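Chapter 8
Marked Places

Words to know: boundary, outline, overlap, work surface, home position, tolerance

Before you read, look at the top of your own desk. Pick one object on it and try to tell a classmate over the phone exactly where it is. Most people start with an edge ("near the front") and then add a second thing ("left of the lamp"). If the lamp has been moved since your classmate last saw the desk, the directions fail.

Chapter 7 dealt with shelves, drawers and bins. A shelf has a back, two ends and a front edge, and a thing is on it or it isn't. A flat surface is harder. A table, a counter or a stretch of floor gives you nothing to lean on except its outer edges, and those may be a long way from the spot you care about. Small things drift on a table. They get pushed aside to make room for a plate or a laptop, and they stay where they were pushed.

The usual fix is to mark a place. You have seen this done many times without giving it a name. A parking lot has painted stalls. A baseball field has a batter's box. A print shop tapes corner marks to the bench so that every stack of paper goes down in the same spot. At the Dustthorpe tool library, the pliers and wrenches hang on a board with the shape of each tool painted behind it, and a bare shape tells the person at the desk which tool is still out.

8.1 What an outline does

An outline on a surface does two jobs. It shows where a thing goes, and it shows where other things should stay out. People often plan for the first job and forget the second. A square taped on a counter for the mixing bowl is of little use if the mail lands in it every afternoon.

An outline should be easy to see against the surface it is on. Dark tape on a pale table works well, and so does pale tape on a dark one. Clear tape and pencil lines do not last and are hard to find in poor light. A thick line is easier to see than a thin one, but it brings up a question that a thin line mostly hides: does the line belong to the inside or the outside?

Figure 8.1 shows a thick black outline on a white tabletop, with a lighter area inside it. Three colored wooden cubes sit around and below the square. Look for the red one, at the lower-left corner, and decide whether you would call it in or out.

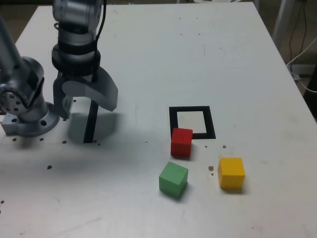

Carmela Arroyo, asked to read this section before it was printed, objected to the question itself. A cube that touches the line is out, she wrote, and students should be told so on the first page, or they will spend the whole lesson arguing. Hyun-seo Hwang answered her in the margin that the arguing was the lesson.

We have left the question in. Both readers have a point, and the rest of the section takes them in turn.

If you want a rule that anyone can follow quickly, Arroyo's is a good one. Touching the line means out. You do not have to judge how much of the object is inside, and two people checking the same table should give the same answer. Many sports use a rule of this type, though they do not all pick the same side. In tennis a ball that touches the line is in. In soccer the whole ball has to cross the goal line before a goal is given. What matters is that the players know the rule before the game begins.

Hwang's point is that rules have to come from somewhere. A rule for a kitchen counter can be looser than a rule for a row of slides under a microscope. The amount by which an object may be off its mark and still be counted as in place is called the tolerance. A cutting board can sit an inch off its mark and cause no trouble. A paper guide on a printer cannot.

8.2 Four ways to be placed

In this book we use the following terms.

Inside: the whole base of the object is within the inner edge of the outline.
On the line: some part of the base covers some part of the outline.
Outside: the base does not touch the outline and is not within it.
Against the line: the base is outside and just meets the outer edge without covering it.

The word "base" is important. Judge by the part that rests on the surface. A mug with a wide handle may have its base inside the square while the handle sticks out over the line. By our terms the mug is inside. You may decide that your own table needs a stricter rule, and if so, write it down next to the outline.

Where you stand matters too. Seen from a low angle, a square on a table looks skewed, and a tall object hides part of whatever is behind it. An object can seem to cover a line when there is a gap between the two. Check from directly overhead when you can. If you cannot, check from two sides.

8.3 Laying out a place

You will need a clean table, masking tape or dark vinyl tape, a ruler and the object you want to give a home.

Wipe the table and let it dry. Marks and scuffs in the finish are fine, but crumbs under the tape will lift it. Set the object down where you would naturally reach for it. Measure its base in both directions. Add a margin on every side: half an inch will do for most household things. Lay the four strips and press down the corners last.

Use the table normally for 15 minutes, putting the object back each time you finish with it. Then look at where it ended up. If it is often on the line, the outline is too small or it is in the wrong spot. Move the tape before you blame the person.

A class in Sandton tried this with staplers on 19 desks. The most common complaint was that the square had been laid for a right-handed reach and a left-handed student was using the desk.

Practice

Lay out a place for one object at home and leave it for a week. Keep a short log with three columns: inside, on the line, outside. Check it at the same time each day.

Write a rule for your object that covers the "on the line" case. Ask someone in your household to use it without any help from you, and note any question they ask.

Section 8.4 takes up surfaces that are shared by several people, where one outline has to serve more than one object.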